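Diane Turcotte has been repairing accordions in Hawthorne for over 20 years. She works from the back of a former chemist's shop, and most of her customers find her by word of mouth.

"I never meant to do it for a living," she says. "My uncle left me a Brolter with four dead notes and I couldn't find anyone to look at it. So I took it apart on my mother's kitchen floor."

It took her from March until the end of the summer to get it playing again. The trouble was the wax that holds the reeds in place. It had dried out and cracked, and she had to learn how to melt and pour a new batch.
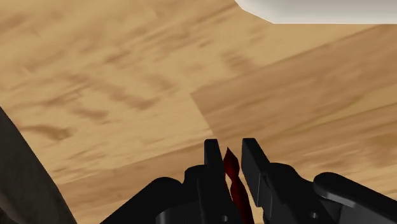
These days she can re-wax a small instrument in 10 days, if the bellows are sound. Larger ones take longer, and she turns down a few each year. "People bring me something from a loft and they want it ready for a wedding. I tell them the price first. Often that's the end of it."

A full overhaul can cost more than 1,000 pounds. Tuning alone starts at 500.

She has no apprentice at present. One young man stayed two winters and then went to Edano to build new instruments - "good ones, too," she says - and they still speak on the phone about reeds.

Asked whether she plays, she shakes her head. "Scales, and one waltz. Enough to hear what's wrong."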